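Arms, Week by Week: news from the back bench

Okay, so a lot of you have been asking how the two-armed build is coming along, and I finally have something to report besides "we ordered more cable." Slamet Jugah and I got the second arm up in December, and since then it's been nights and weekends of getting left and right to cooperate. We named the thing Falby. I wanted something tougher sounding, but Slamet had already printed the sticker for the toolbox and that was the end of that!

The chore we picked is tidying up with a dustpan and brush. I figured it would be an easy one (I know, I know). A dustpan is a rotten shape for a robot, though. All the weight is out at one end, the handle is slick plastic, and if you pinch it even slightly off center the pan wants to roll over and dump whatever's in it. We went through five sets of finger pads before we found a rubber I like. Nerea Calvo cut the last set on the bandsaw out of an old door mat and, wouldn't you know, those are the ones that stayed on.

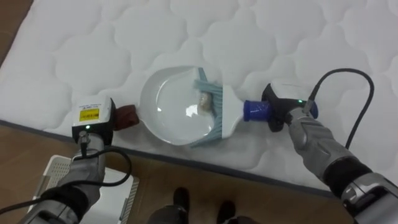

Working on top of a mattress is a whole different animal from working on a bench. Everything sinks a little when you lean on it, so the height you taught the arm a minute ago is wrong now. Slamet's fix was to have the arm come down slow and stop when the motor current climbs, and it does beat my method of typing in a number and wincing. I still want a better limit on the left side. It pushes harder than I'd like and I haven't found out why.

Cables are my other headache. We've rerouted the wrist runs two times and I'm still not happy with the slack. Too short and they tug when the wrist turns, too long and they go looking for something to snag on. If anybody has a stash of those springy cable guides, please come find me, I will trade you nearly six feet of good aluminum rail for them.

Next on my list is cleaner code for handing an object from one gripper to the other, and then a proper stop button on a long cord. We're usually at the back bench Sunday afternoons if you want to come try the controls. Bring a snack, and please put the hex keys back when you're done with them.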